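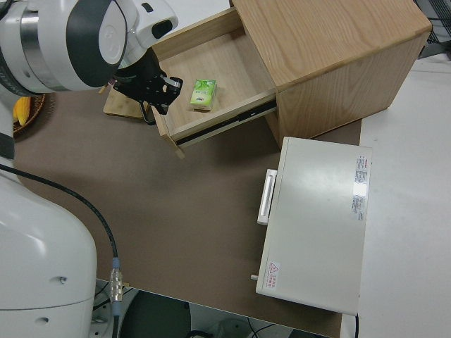
Leave the Long Game Alone

December 28, 2025

I have been meaning to write this since October, when the Plekow League sent around its proposal to cut all second division cricket from 40 overs a side down to 20, and I have put it off because I know most of the people who are in favor of it and I like them very much. Some of them have driven me home. But the vote comes up before the new season, and if I don't say my piece now I will only say it afterward in the parking lot, where it does no good to anyone and keeps people from their dinner.

So let me start with what the other side has right. Twenty overs is a wonderful way to play cricket. I watch it, I shout at it, and I have played it on warm evenings with the light going and the ball coming out of the trees, and I wouldn't give up those evenings for anything. It is also easier on families. A 40-over match swallows most of a day, and if your ground is out at Handitz, as ours is, you can add a long drive on both ends of it. Young parents feel that, and so do people who work shifts. When a captain tells me he spent his whole week on the phone trying to find an eleventh player, I believe him, having been the eleventh player many times myself, usually on the strength of owning my own whites.

What I can't follow is the jump from there to getting rid of the longer game altogether. We already have a 20-over competition, the Tanui Cup, and it is well run and well liked. Anyone who wants short cricket can have as much of it as their knees will stand. The proposal doesn't give those players anything new. It takes the other thing away from the rest of us, and I think it takes it away from the very players who need it most.

I mean the middling ones! Every club has a few players who would be noticed in any format, and they will be fine whatever we decide. Then there is everybody else, the people who bat at seven and bowl a bit, or bat at nine and don't bowl, and who turn up all the same. In a 20-over match a number seven may walk out with nine balls left and instructions to swing. If he misses the first two he has let the side down, and if he hits one he is out off the next, and either way he has been at the crease for about as long as it takes to boil an egg. Do that to a person for a whole summer and he begins to wonder about the drive.

Mutua Kariuki joined us at Drodau as just that sort of batsman. He had a good eye and no patience, and for two seasons he got out in the twenties so regularly that the scorer used to pencil it in. Then one afternoon we lost four wickets before the drinks had even been mixed, and there were 30 overs still to go, and there was nothing for him to do except stay there. He blocked, he left the ball alone, he walked away toward square leg and had a word with himself, and he came off with 70 to his name and his shirt stuck to his back. He has 2,133 league runs for us now. I'm not saying he would have stayed a poor player without that afternoon (he is a stubborn man and might have got there some other way), but I do know that a 20-over game could never have given him that much room to learn in.

The same goes for bowlers, perhaps even more. Four overs is hardly time to find out which way the wind is blowing. A young spinner gets hit for six in her first over, the captain gets nervous, and that's her done for the day, standing at long-on and thinking about it. With eight overs she can be hit for six in the first, go away and have a think, and come back from the other end with a slip in and a different idea. Coming back is most of what spin bowling is, as far as I can tell after a lifetime of being bowled by it. 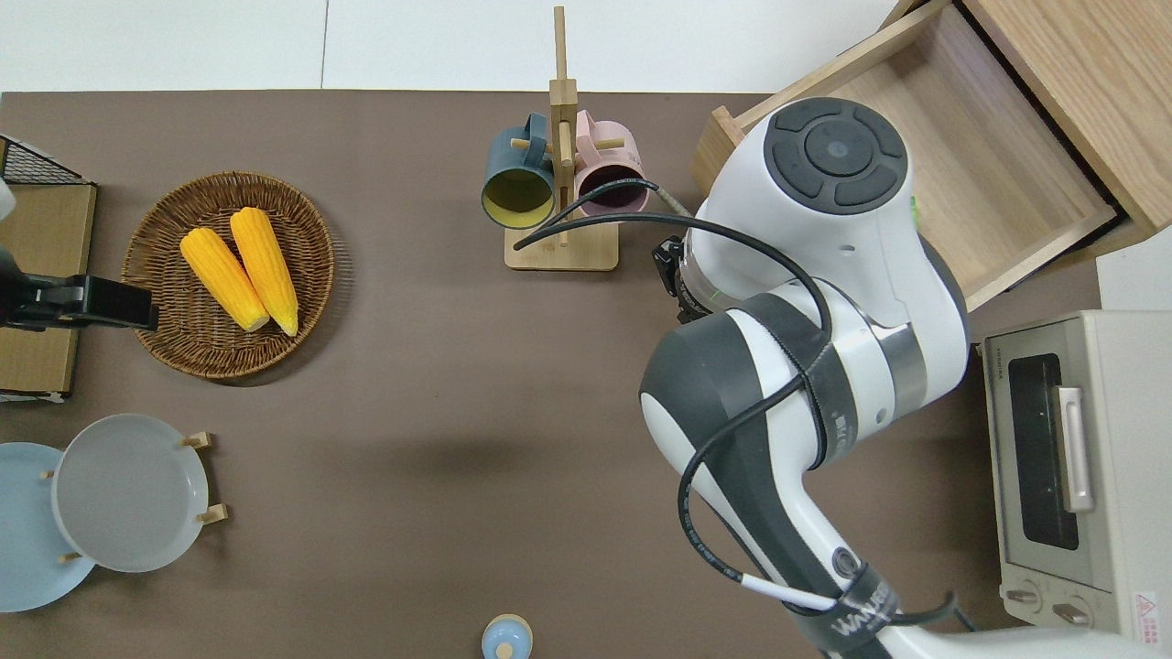
And then there is the interval between innings, which the proposal would trim to ten minutes and a drink of water, and which I would defend even if I had lost every other argument. A full match has a meal in the middle of it. People who have been glaring at each other across 22 yards sit down on the same benches, and somebody's aunt makes sure that the umpires are served first. You don't need anything grand for it, either. A couple of cobs of corn side by side in a round wicker tray, like the two yellow ones there, would make me perfectly happy, though I might have to be quick, because two cobs don't go far among 22 players. I have made more friends over that half hour than I ever made with a bat in my hand, and I have heard better coaching in it too, given away for nothing by opponents who had just got me out.

Kimutai Waweru, who speaks for the change and speaks well, tells me I am being sentimental, and that a league has to look at its numbers. Very well. The league's own circular says it had 591 registered players last season and would like to reach 1,000. I would love to see that. I just notice that the circular asked clubs how many players they had lost, and never asked the players why they went. My own guess is that plenty of them left after a summer of fielding all day and batting for nine balls. A shorter game won't cure that complaint, and I rather fear it will spread it.

If it were up to me, and it very much isn't, I would split the fixture list. Play half of the second division matches over 20 overs and half over 40, print the list early so that families can plan around the long days, and let the clubs lend each other players for those days without filling in three forms and waiting for a signature. Try it for two seasons. If the long matches keep getting called off for want of players, I will put my hand up for Kimutai's plan myself and bring the drinks.

I would only ask the clubs to talk to their number sevens before they send in the vote. Catch them after practice, when the pads are off and they aren't in a hurry, and ask them which matches they remember from last summer. I asked ours at Drodau, and most of them started telling me about a long one, and we were still standing there when the lights went off in the clubhouse.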